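9월, 카스툰덴(Castunden) 공동작업동 방문 기록

# 카스툰덴 공동작업동을 다녀와서

우리 동네에도 공동작업실을 만들자는 이야기가 나온 지 꽤 되었다. 도면만 보고 이야기하니 자꾸 같은 자리를 맴돌아서, 이미 운영 중인 곳을 직접 보기로 했다. 카스툰덴은 문구와 사무용품을 손보고 정리해 지역 공부방에 보내는 작업을 하는 곳이다. 방문자는 나와 룰란 마누룽(Wulan Manurung)을 포함해 4명이었고, 안내는 그곳에서 작업 배치를 맡고 있는 로잘리아 루스나크(Rozália Rusnák) 씨가 해 주었다.

## 도착과 첫인상

오전 10시 조금 전에 도착했다. 버스 정류장에서 건물까지는 걸어서 갈 만했지만 표지판이 작아서 한 번 지나쳤다. 다음에 가는 사람은 철물점 옆 골목으로 들어가면 된다. 입구가 도로 쪽이 아니라 뒤쪽 주차장을 향해 있다.

현관에서 방문자 명부를 쓰고 신발을 갈아 신었다. 슬리퍼 크기가 다양하지 않아 발이 큰 사람은 불편할 수 있다. 복도 왼쪽이 접수실, 오른쪽이 창고이고 끝까지 가면 작업실이 나온다. 창고는 철제 선반 두 줄로 되어 있는데 들어온 물건과 나갈 물건이 서로 다른 줄에 놓인다. 선반마다 접수한 달이 적힌 종이가 붙어 있었다. 9월 것은 아직 절반도 차지 않았다.

## 작업대

작업대 이야기를 가장 듣고 싶었다. 우리 쪽에서는 나무 상판을 쓸지 밝은색 상판을 쓸지가 계속 문제였기 때문이다. 카스툰덴은 처음에 짙은 색 나무 상판을 썼다가 나중에 희고 매끈한 것으로 바꾸었다고 한다. 검은 뚜껑이나 작은 심 같은 부품이 잘 보이고, 잉크가 묻었을 때 바로 알 수 있다는 설명이었다.
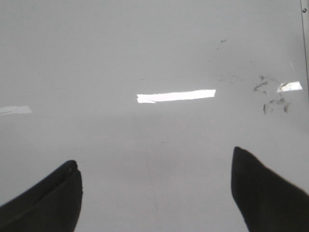

*작업실의 흰 상판. 윤이 나는 표면에 천장 조명이 비친다.*

단점도 들었다. 조명이 상판에 그대로 반사되어 오래 앉아 있으면 눈이 피로하다는 의견이 있었고, 오후 작업자들은 자리를 조금씩 옮겨 앉는다고 했다. 룰란은 무광 제품이면 어떠냐고 물었다. 로잘리아 씨는 견본을 받아 본 적이 있는데 잉크 자국이 더 깊이 남아서 그만두었다고 답했다. 우리가 가져간 질문 중에서 이 답이 제일 쓸모 있었다.

상판 높이는 서서 하는 작업과 앉아서 하는 작업의 중간쯤에 맞추어 두었다. 의자는 높낮이가 조절되는 것이다. 작업대 사이 통로는 수레 하나가 지나갈 너비인데, 두 사람이 마주치면 한쪽이 비켜야 한다. 우리 도면의 통로가 이보다 좁으니 다시 그려야 할 것 같다.

작업대 상판은 일을 시작하기 전과 끝낸 뒤에 닦는다. 세제는 페리코(Perico)라는 것을 묽게 타서 쓰고, 마른 천으로 한 번 더 닦는다. 유성 잉크는 그것만으로 지워지지 않아 알코올을 따로 쓴다. 알코올은 열쇠가 있는 장에 보관한다.

## 필기구 분류

이어서 필기구를 분류하는 방법을 들었다. 담당자는 헤르만 사라기(Herman Saragih) 씨다. 학교와 사무실에서 모아 온 필기구가 한 상자씩 들어오고, 지난번에 들어온 상자에는 약 108자루가 있었다고 한다. 연필, 볼펜, 마커를 먼저 나눈 다음 종류별로 상태를 본다.

마커가 손이 가장 많이 간다. 우선 뚜껑이 제대로 닫히는지 확인하고, 종이에 짧은 선을 그어 본다. 선이 끊기면 뚜껑을 닫아 심이 아래로 가게 세워 두었다가 다음 날 다시 그어 본다. 두 번째에도 안 나오면 폐기 상자로 간다. 겉면의 때는 사용에 지장이 없으면 크게 문제 삼지 않는다. 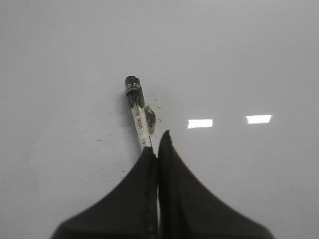 몸통이 흰 마커는 특히 때가 눈에 띈다. 손때나 잉크가 번진 자국은 대개 천으로 닦아 보고, 인쇄된 글씨가 지워질 것 같으면 거기서 멈춘다. 헤르만 씨는 예전에 깨끗하게 만들려고 너무 문지르다가 색 이름까지 지워 버린 일이 있어서 지금은 정해진 횟수만 닦는다고 했다. 테이프나 이름표가 붙어서 오는 물건도 많다. 끈끈한 자국은 지우개로 먼저 밀고, 남으면 알코올을 조금 묻힌다.

뚜껑 색과 잉크 색이 다른 경우도 있다. 아이들이 뚜껑을 바꾸어 끼운 채로 들어오는 것이다. 짝을 찾아 주려고 뚜껑만 모아 두는 통이 따로 있는데, 상표가 다르면 맞지 않는 것이 많아 생각보다 덜 쓰인다고 한다.

우리도 잠깐 분류를 해 보았다. 나는 볼펜을 맡았고 룰란은 마커를 맡았다. 볼펜은 금방 끝났지만 마커는 시간이 걸렸다. 시험용 종이를 넉넉히 두어야 한다는 것을 알았다. 종이가 한 장뿐이면 앞서 그은 선과 섞여서 어느 것이 흐린지 구별하기 어렵다.

## 점심과 질의응답

점심은 건물 2층 휴게실에서 먹었다. 근처 식당 시나가(Sinaga)에서 볶음밥과 국을 시켰다. 양이 많은 편이다. 휴게실에는 전자레인지와 정수기가 있고, 컵은 각자 가져온 것을 쓴다.

식사 뒤에는 운영을 맡은 히다야 응아우(Hidayah Ngau) 씨가 질문을 받았다. 받은 답을 간단히 옮긴다.

- **운영 시간:** 오전 9시 반부터 오후 4시까지. 점심시간에는 작업실 문을 닫는다.
- **작업 인원:** 작업대 하나에 2명까지 앉힌다. 더 앉히면 분류한 물건이 섞인다.
- **물건을 받는 방법:** 미리 연락한 곳에서만 받는다. 문 앞에 두고 가는 물건은 원칙적으로 받지 않는다.
- **보내는 주기:** 정해진 날짜는 없고 상자가 차면 보낸다.
- **폐기:** 마커와 볼펜은 분리배출이 어려워 전문 업체 그리르사이드(Grirside)에 넘긴다. 비용이 들기 때문에 처음 예산을 짤 때 넣어 두라고 했다.

우리 예산안에는 폐기 비용이 들어 있지 않다. 돌아오는 버스에서 칸찬 라나(Kanchan Rana)가 이 부분을 다시 계산해 보겠다고 했다.

## 돌아와서 할 일

상판은 흰색으로 하되 조명 위치를 같이 정해야 한다. 등을 작업대 바로 위에 달지 않고 통로 쪽으로 옮기는 안을 룰란이 그려 오기로 했다. 통로 너비는 내가 수레를 빌려 직접 재 본다. 세제와 알코올 보관장은 소화기 위치가 정해진 다음에 다시 논의한다.

카스툰덴에서는 분류 기준표 사본을 한 부 받아 왔다. 마커 항목에 손으로 고쳐 쓴 곳이 있어서 읽기 어려운 줄이 있는데, 헤르만 씨에게 전화로 물어보고 옮겨 적을 생각이다. 기준표를 보고 싶은 사람은 나에게 연락하면 된다.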